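Clirkholm Shared Kitchen - minutes of the users' meeting
Apr 10, 2025

Chair: Costel Ciobanu. Apologies: Swai playgroup, Brurley supper club (second meeting running).

1. Minutes of the March meeting
Agreed, after removal of the word "sulking".

2. Cupboards
The sort-out is done bar the bottom shelf. 22 lids matched to pans. The rest are in a box marked Lids, Grusden, as Grusden lunch club brought most of them and may have them back.

3. Money
Hire fees in, 250 pounds. New tap, 70 pounds. Costel asked whether the old tap could have been mended. It could not.

4. The white table
Long discussion. The table is used for cooking and for the children's play food, often at once, and things get put away in the wrong place. Proposed that everything be laid out on it and sorted before the cupboards are closed up.
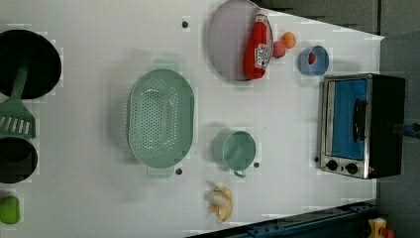
Agreed that play food goes in the low drawer and real food does not. The green colander and slotted spatula stay with the pans. The toaster oven keeps its end of the table - a motion to move it fell for want of anyone willing to lift it. Ketchup to be discussed under item 5.

5. Any other business
Ketchup: deferred. Key to the side door still missing. Costel to ask Brurley, if they come.

Next meeting to be fixed by email. Closed after 3 reminders about the washing-up.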